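Home Issues Notes Archive Contact

May
By Vratislav Ďurica

Hard water and the kitchen: what changed at Dritbridge

The supply to the Dritbridge side of town was switched in May from the Phelan reservoir to the Wistbridge wells. Pressure is unchanged. Hardness is not. Samples drawn from a kitchen tap before the switch read 90 milligrams per liter as calcium carbonate. The first sample after it read 111, while the two sources were still mixing in the mains, and the reading has since settled at 138. Several readers have written in about spots on glassware and a film on tea, so this item covers the practical side.

Hardness is a measure of dissolved calcium and magnesium. Well water picks up both as it moves through rock, and a limestone aquifer gives up a good deal more than a surface reservoir does. Neither mineral is a health concern at these levels. The effects are mechanical and cosmetic: scale on heated surfaces, weaker lather, and residue where drops dry on a finish.

Scale forms fastest where water is heated. When the temperature goes up, dissolved bicarbonate breaks down, carbon dioxide leaves, and calcium carbonate drops out on the nearest surface. In most homes that means the kettle, the lower part of the water heater tank, and the heating section of the dishwasher. Cold lines collect very little. A faucet aerator will clog eventually, but the usual cause there is grit from main work, and the cure is to unscrew it and rinse the screen.

For the kettle, a descaling interval of six weeks was enough on the old supply. Four is a better starting point now. Use white vinegar and water in equal parts, bring it just short of a boil, leave it for thirty minutes, and pour it out. Rinse twice. Citric acid works as well and smells less: one tablespoon to a quart of water, same contact time. Do not combine either one with bleach or any cleaner that contains it.

Dishwashers sold with a built-in softener have a hardness setting, and it was probably set once by the installer and left there. The manual lists the steps by range. Check the units before changing anything. Some manuals use grains per gallon and others use milligrams per liter; one grain per gallon is 17.1 milligrams per liter, which puts the new supply at a little over eight grains. Machines without a softener can be helped with rinse aid, and with a slightly larger dose of detergent if the glasses still come out cloudy.

Cloudy glass has two causes that look alike. Mineral film wipes off with vinegar. Etching does not, being damage to the glass itself, and it is more common in soft water with too much detergent. Test one glass before increasing the dose for the whole load. 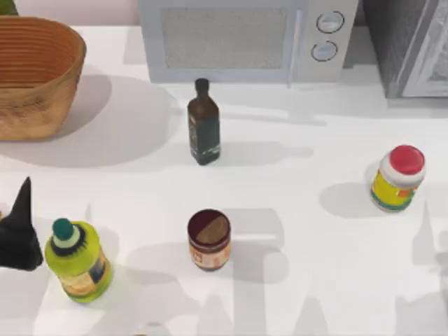

Does the new supply call for a whole-house softener?

At 138 milligrams per liter, a softener is optional. The water falls in the lower half of the range commonly labeled "hard," and a regular descaling routine will handle the kettle and small appliances. The case for a softener is stronger in a house with a tankless heater, where passages in the heat exchanger are narrow and scale restricts flow sooner.

Readers who do decide on one should size it by daily load. Multiply household use in gallons by hardness in grains. A house using 100 gallons a day at eight grains needs to remove 800 grains daily, so a unit with a usable capacity of 8,000 grains would regenerate every ten days. Look for usable capacity at an efficient salt setting. The larger number on the carton is normally the maximum, reached at the heaviest salt dose.

Softened water carries added sodium. Anyone on a restricted diet should ask a doctor first, or have the kitchen cold line left off the softener. Plumbers commonly leave off the outdoor spigots too, and that saves salt.

Pitcher filters are a separate matter. The ordinary carbon type takes out chlorine taste and leaves hardness largely alone. Types that include ion exchange resin do lower it, though the resin is used up faster on harder water, and the change interval printed on the box may be too long. If scale returns in the kettle while filtered water is being used, the cartridge is spent.

On test strips: the ones that change color in steps are fine for choosing a dishwasher setting and poor for anything finer. A drop-count titration kit is slower and better. Run the cold tap for two minutes, rinse the vial with the sample, then add drops one at a time, swirling after each, until the color change holds. The readings in this item were taken that way at a single address on the Jullel side of the bridge. Houses farther along the main may see a small difference.

Coffee machines with a hardness menu should be reset before the next descale, as the reminder light is timed from that value. The next issue will cover water heater flushing and anode rods. Questions on either can be sent in until Saturday.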